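**Girkus 3136 service: does the 7 year interval make sense?**

**saron_admasu**
Hello all. I own a Girkus 3136, manual wind, bought new from the Gronier shop. The paper says full service every seven years. Mine will reach this in February. It still keeps good time, it gains three seconds a day. Should I send it now or wait? I put my pictures below.
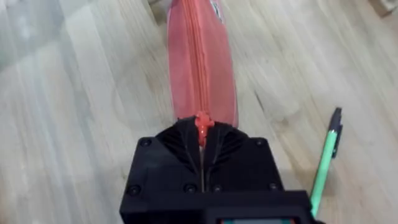
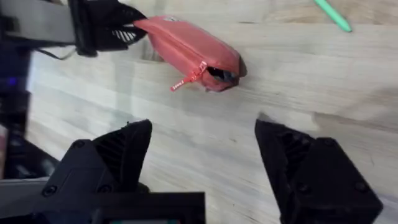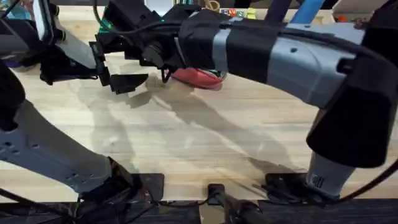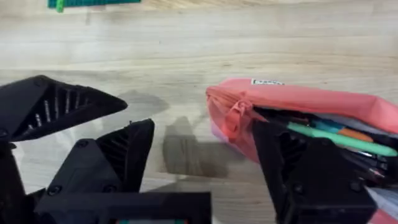 *Red zipper pull in the first one, wooden tabletop in the other three.*

**endlink_42**
Wait. Three seconds is very good for this caliber. I would not open a watch that runs like this.

**oldlume**
I don't agree with endlink. Oil gets old even when the rate looks fine. My 3136 was also running well, and then the watchmaker found two worn pivots. The bill was higher than a normal service.

**endlink_42**
Was yours worn every day? Saron does not say how often he wears it.

**saron_admasu**
I wear it most days, but never for sport. Oldlume, who did your service?

**oldlume**
Gebretsadik. They were slow but they kept the original hands, which I had asked for in writing. Ask for this too, because Gronier replaced them on my brother's watch without a question.

**tickover**
Before you pay anybody, ask for the amplitude, dial up and crown down, after a full wind. The rate alone tells you little. If the amplitude is low, send it.

**endlink_42**
OK, with this I can agree. But if the amplitude is healthy I would still leave it closed.

**saron_admasu**
Thank you. I will ask Gebretsadik to measure it and I will write the numbers in this thread.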